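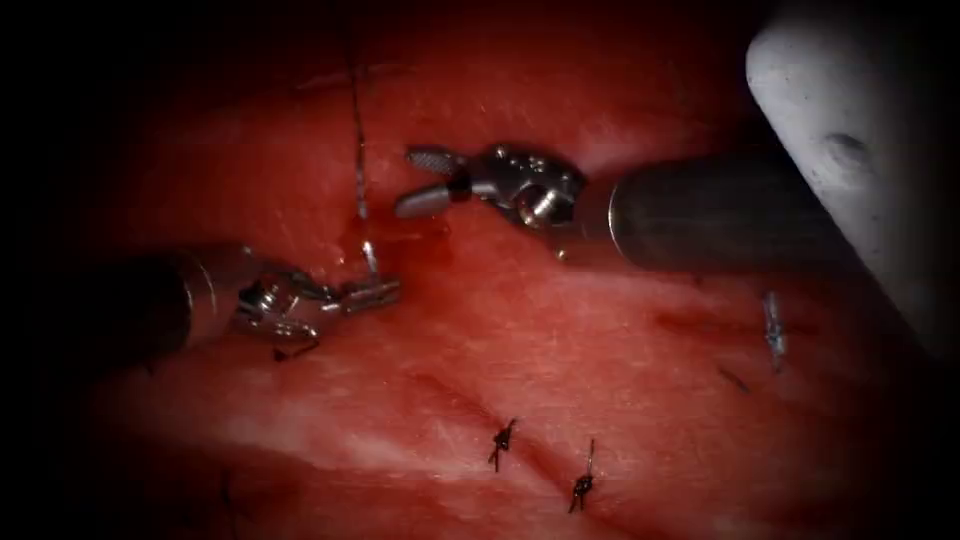
Kusuma Hotels completes purchase of the Zornlow in Vustport

3 min read

Kusuma Hotels has completed its purchase of the Zornlow, the former shipping office on Kenton Quay that has traded as a hotel and restaurant for the past 22 years. The sale was concluded on 10 January 2019 and brings to six the number of properties held by the group. The price has not been disclosed.

The hotel will remain open while the first part of the works is carried out. The ground-floor restaurant and the quayside bar will close at the end of the month and are due to reopen in June. Guests who have booked a table during the closure will be contacted by the reservations office and offered either a refund of their deposit or a transfer to another of the group's restaurants.

Under the plans approved by Vustport's licensing and planning officers, the restaurant will be moved to the river side of the building and will seat 122 diners, compared with 71 at present. The old booking hall, which has been used for storage under successive owners, will become a lounge serving breakfast, light lunches and afternoon tea. The tiled floor and the brass counter are protected and will be kept in place. A new kitchen will be built behind the hall, with its own delivery entrance on Kenton Lane -- a change that residents of the lane had asked to see set out in detail before consent was given. Deliveries will not be accepted before seven in the morning.

The 60 bedrooms on the upper floors will be refurbished one floor at a time, beginning in the autumn. No bedroom will be lost, although several of the smaller rooms at the rear will be given new bathrooms.

All existing staff have transferred to the new owner on their current terms. Kitchen and restaurant employees will be paid in full during the closure and will attend training at the group's other hotels. Recruitment for further posts in the restaurant, bar and housekeeping teams will open in the spring, and vacancies will be advertised locally in the first instance.

Hsin-yi Peng has been appointed general manager and takes up the post immediately. She was previously deputy manager of the group's largest hotel and oversaw the reopening of its restaurant two years ago.

Ngan-ling Tse, managing director of Kusuma Hotels, said: "The Zornlow has a loyal following in the town and we intend to look after it. Regular customers have told us what they value, and the Sunday lunch and the quayside tables will both be kept."

Gift vouchers issued by the previous owner will be honoured until their printed expiry date and may be used in the hotel during the closure of the restaurant. Wedding and function bookings already confirmed for the upstairs rooms are not affected. Enquiries about new bookings should be made to the hotel reception.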